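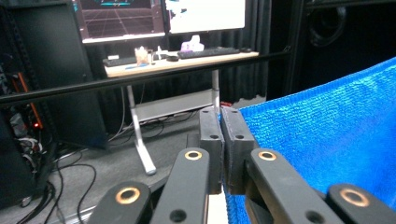 Can a Machine Do the Chores Yet? A Gallery

My mother-in-law asked me over dinner whether a robot could fold her towels yet, and I'm afraid I talked until the coffee was cold. The short version is "some of them, slowly, and please stay nearby." I've been following this for years, mostly laundry and wiping down, with a bit of shelf stocking from the shop floor, and I still get a silly grin when a towel ends up square!

Blue terry cloth up against the right-hand finger pad of a hand-held gripper. Cloth is the hard one, I think, as it never lies the same way twice, and a fuzzy knit like this has plenty of loops to snag.

Hamisi Obura, who has folded hotel linen for most of his working life, reckons he gets through 300 towels on a busy shift. The best machine I've watched, the Plamitz at Steretti, managed 80 in the same hours (with a good deal of coaxing). He was very gracious about it, and wanted to know if it could do fitted sheets. It can't, and neither can I.

Posted May 27, 2023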